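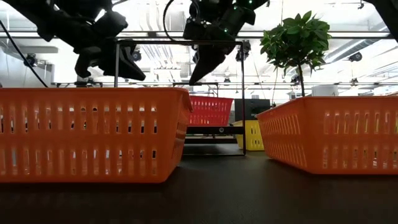 Orange, red and yellow baskets, all with slots in their sides.

Why do baskets have holes?

Look at the sides of a plastic basket and you'll see lots of gaps. Doesn't that seem odd for something meant to hold things? Those gaps are very clever!

First, they let air through. Put damp swimming things in a solid box with a lid and they stay damp and get smelly. In a slotted basket, air can creep in from every side and carry the water away. Fruit likes fresh air too — apples keep better when they can "breathe".

Second, slots save plastic. Every gap is a bit of basket that never had to be made, so the whole thing is lighter to carry.

Third, you can peep inside! Light shines through the openings, so you can spot your missing sock without tipping everything out.

Slots aren't good for everything, though. What would happen to sand? Or marbles?

TRY IT YOURSELF
Wet two flannels and squeeze them out. Put one in a slotted basket and one in a box with the lid on. Leave them until after tea, then feel them both. Which one is drier?

Words by Marietjie Ndlovu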